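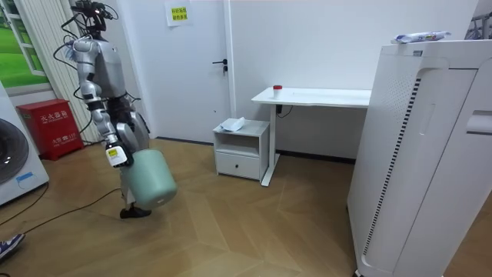 A pale green bin, held low near the floor.

22 Feb 2021

The town of Jasport will change the way it collects waste from small offices and shops, the town office said. Under the new rules, businesses with fewer than 80 workers will no longer put all their waste in one container. Food waste, paper and other waste must be kept apart and brought to the street in separate bags.

The work will be done by Zasent, the company which already collects waste from homes in the town. Its trucks will come 2 times a week to the streets near the harbor and once a week to the other parts of Jasport. The town office says that 517 businesses are on the list, most of them in the old center and along Valik Road.

Until now, many small offices used the same large containers as the apartment buildings next to them. Residents complained that these containers were full too early, and in December the town received many letters on this subject. Some people wrote that bags were left on the sidewalk for several days and that birds opened them during the night.

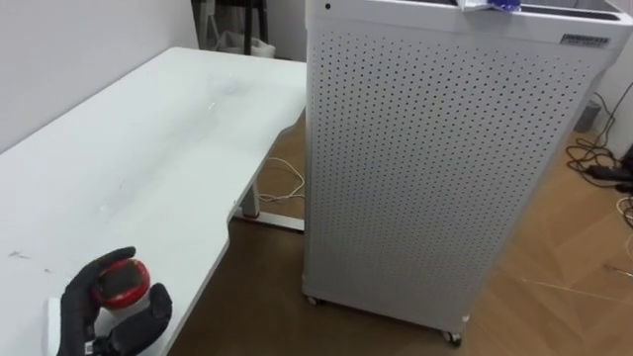

A white desk and a tall white cabinet in the corner of a room.

Each business will receive a first packet of bags without payment. After that, the bags can be bought at the town office or in the Ueda hardware store on the market square. Paper must be flat and dry. Cups with food or drink left in them do not belong in the paper bag – they must be emptied first.

Businesses that do not follow the rules will first get a written warning. If the same problem is found again, they must pay 200 dollars. The town office says it does not plan to give fines in the first weeks, so that everybody has time to learn the new system.
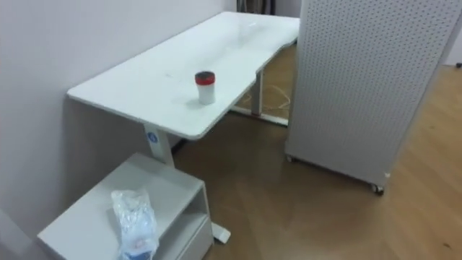
Not all owners are happy with the plan. Several of them told the town office that they have no space for three kinds of waste, especially in the older houses, where the back rooms are small and the stairs are narrow. The town answered that two neighboring businesses may share their bags, if both of them sign the form. The form is two pages long and can be picked up at the front desk of the town office.

The pick-up days for every street will be sent by mail. Waste from homes will be collected on the same days as before.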